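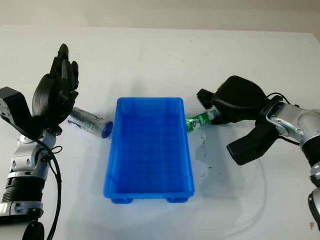 Most of the arguments I hear about two-armed robots are about hands. How many fingers, how strong, how soft, how much they cost. I work on the software side at Skedham, and I think we spend far too little time on a duller subject, which is how the program decides that a step is finished.

Take a plain packing job. A can goes into a crate. The planner has a list of steps: reach, close, lift, move over the crate, open, go back. In most of the code I have read, each step ends when the arm gets to a position or when a timer runs out. The arm is where it should be, so the can must be there too. That is a guess, and the rest of the plan is built on it.

Kazuhiro Oda, who wrote the first version of our Trengate planner, used to defend the timers. His case was that they are easy to read and easy to fix. If a grasp is slow, you change a number. I agree that they are easy to read. I don't agree that they are easy to fix, as I once spent most of a Sunday changing a wait of 400 milliseconds in one place and finding that two other steps had been leaning on it.

The other way is to make each step state what must be true before the next can start. The fingers have stopped closing before they reached their limit. The camera still finds the object near the hand. The can is over the opening and clear of the rim. These checks are small and boring to write. They also need the perception code to be able to say "I don't know", which ours could not do until August. Before that, it gave its best answer every time, and the planner took it as fact.

Thin plastic makes this plain. A can keeps its shape, so a detector that has learned it will mostly keep finding it. A bag changes shape whenever it moves, and a camera close to the hand gets a smear of colour when things move fast.

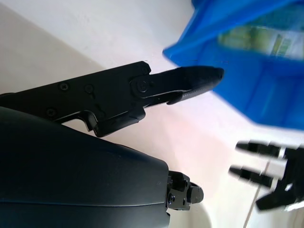
A blue bag near the gripper, blurred by motion, with a printed package showing through the plastic.

What should the software do with a picture like that? I say it should throw it away and wait for a better one. Theerawat Wongsuwan disagrees, and says that a robot which waits for good pictures will spend its day waiting. He would rather train on the blur. He may be right about the detector, but I would still want the planner to know which answers came from poor pictures.

The cost is real. Our step file grew from 2 pages to 8 when we added the checks, and new people find it hard going. The logs are longer as well. But when a step fails, the log names the step and the check, and I can start from there.

I would like to see the same thing in the tools we buy. Vernora's editor lets you add a wait with one click, while a check takes a separate script. People will use whatever is nearest to hand, so the check should be the one-click option and the wait should need the script.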